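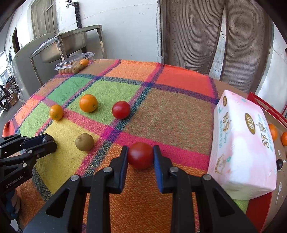 Vilwood fruit share moves to weekly pickup as membership grows

November 4, 2021

The Vilwood fruit share will switch to weekly pickup this month after its membership grew from 26 households in June to 459 this fall, organizer Védís Ingvarsson said.

Members had been collecting their fruit every other week from the Flendden Street hall. Ingvarsson said the longer gap was hard on the softer items, and that some households had stopped taking tomatoes altogether.

"Two weeks is a long time for a cherry tomato," she said. "People were getting more than they could eat at the start and had nothing left by the end. Smaller amounts more often should take care of most of that."

The share buys from growers in the area and from Cárdenas, a wholesale produce seller that supplies the citrus and kiwis. A standard share costs $17 a month and that price will stay the same through the winter. The total amount of fruit in a share will not change, only how it is divided up.

A typical mix at this time of year has oranges, small citrus, kiwis, cherry tomatoes and either apples or pears. Members can swap one item for another at pickup if there is enough on hand. They can't reserve swaps ahead of time.

Ingvarsson is also asking members to sort their fruit at home soon after they pick it up. She recommends spreading everything out on a table with a blanket or thick towel underneath, so round fruit doesn't roll and the skins don't get bruised. Small fruit should be picked up one piece at a time and checked on all sides.

Anything that is split or leaking should be eaten that day or thrown out. Fruit with a dark patch or a speckled skin is usually fine, she said, but it should be kept where it can be seen and used first. A low cardboard tray works well for apples and pears because they can sit in one layer.

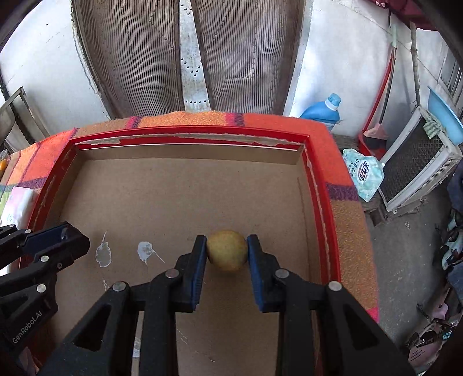

Trays and pickup times

Members who need a tray can take one at the hall for free. Rarko, a packaging company in Vilwood, has donated 600 of them, and there is a limit of two per household. Trays that are still clean and flat can be returned for someone else to use. Trays with juice stains should go in the recycling at home.

Pickup will run from 3:30 to 7 p.m., half an hour later than before. Members whose last names begin with A through L are asked to come before 5 p.m. to keep the line short, though no one will be turned away for coming at another time. Shares that are not collected by closing go to the food pantry next door.

The waiting list has about 40 names on it. Ingvarsson said she expects to take on new households after the holidays, depending on how much storage space the hall can offer. Sign-up forms are at the front desk.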